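The Long Road Back to the Snack Shelf

My grandmother kept a tin on top of her refrigerator, and the understanding in our family was that you didn't ask for what was in it. You waited. Sometime after lunch, once the dishes were stacked and the radio was down low, she would reach up and bring it over to the table, and you got to choose one thing. I was a slow chooser (my brother will tell you I still am), and I think those long minutes of hovering over the tin did more to shape how I eat than any dinner I ever sat through.

I bring this up because I have spent much of the past year thinking about small food. I mean the kind you buy near the register, or carry in a coat pocket, or find in the bottom of your bag at the end of a train ride and feel so grateful for. We write a great deal about restaurants in this magazine, and I've done my share of that, but if you asked most people what they truly missed about a place they used to live, I'd bet you'd hear about a cookie before you heard about a roast.

That was certainly so in Flidbridge, where I went in February to visit a grocery called Poduval. It is a narrow store on a hill, with a bell on the door and a floor that slopes enough that a dropped orange will find its own way to the back. It carries 260 kinds of packaged snacks, from more countries than I could keep straight, and on the afternoon I came by there was a line down the middle aisle made up almost entirely of people who weren't in any hurry. They were reading labels to each other. One man had driven 199 miles for a certain sesame candy and bought so little of it that I wanted to follow him out and ask why. I didn't, and I've regretted it ever since!

What I loved most was how the regulars shopped. They'd pick up the thing they came for, and then they'd drift, and then they'd take one item they had never tried, just the one, as if my grandmother were standing behind them.

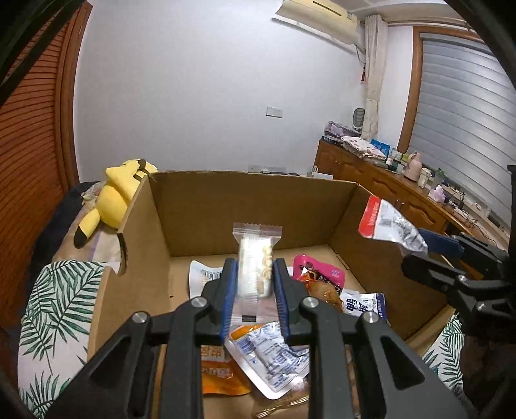

Aishwarya Gounder told me that she can't walk past a pastry in a clear wrapper without thinking of her school years, when a friend's mother would mail a parcel every few weeks and the whole dormitory would gather on the stairs for it. Half the fun, she said, was that none of them could read the packages, so every bite was a guess, and the spicy ones always seemed to go to whoever was bragging the loudest.

I've had a version of that conversation so many times now. In Pirnthorpe, where I grew up, the parcels went the other way. We were the ones sending, and my mother packed for a cousin in Drulorberg as though the mail were going to be stopped forever. She put the heavy things at the bottom and the cookies in the middle with dish towels tucked all around them, and still the cousin would write back, very politely, to thank us for the crumbs.

These days you can order nearly anything and have it at the door in 10 days or less, and I'm glad of that, I really am. But I notice that my friends still fill their suitcases. They come home with their sweaters left behind and a layer of crackers where the sweaters used to be, and they call you up and say come over, I have something for you to try. You sit at the kitchen counter and split it, whatever it is, and somebody makes tea.

My brother has the tin now. He keeps it on top of his own refrigerator, and when I went over last weekend he brought it down after lunch and set it in front of me. I took the ginger one.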